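From: Viera Zeman
To: plondach-parents list
Subject: Re: Norovirus at Plondach Primary, what we know

Ye-seo Hong wrote:

> Does anyone have the proper figures? I've heard that half of Year 4 is
> off and that the school is shutting until the end of the week. My two
> are fine so far but I work at the care home in Mudton and need to know
> whether I should be going in.
>
> Ye-seo

Ye-seo, all,

I spoke to the school office at 8.40 this morning. There are 70 pupils off with sickness and diarrhoea, across all year groups. Year 4 has the most but it is nowhere near half. The school is staying open. Two members of staff are off as well, so the breakfast club is cancelled until further notice.

The health protection team has been told. They have asked for samples from a few families, and Rasa Ots has the kits if the office has rung you about one. Norovirus is what they expect, but it has not been confirmed by the lab yet.

On the care home, please ring your manager before your next shift. If you have no symptoms you would normally be able to work, but Mudton may have its own rule while this is going on.

What the school is asking of us:

1. Keep children at home for 48 hours after the last time they were sick or had diarrhoea. A child who seems fine at breakfast after a bad night still has to stay off.

2. Wash hands with soap and warm water. Hand gel does not do much against norovirus.

3. Clean taps, toilet handles, door handles and kitchen worktops with a bleach-based cleaner, and follow the label on the bottle. Check first on stone, as bleach can mark it.
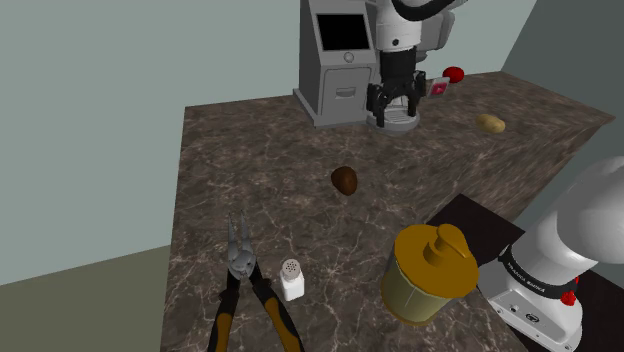 4. Wash soiled clothes and bedding at 60 degrees, separately from everything else.

5. Stay away from the surgery and the hospital unless you have been told to come in. Ring first if a child is not keeping fluids down or is very drowsy.

The June sports afternoon is still on as of today. Yuk-lan Yu is dealing with that, so questions about it to her please. Packed lunches only for the picnic, no shared dishes.

I will post again when the lab result is in.

Viera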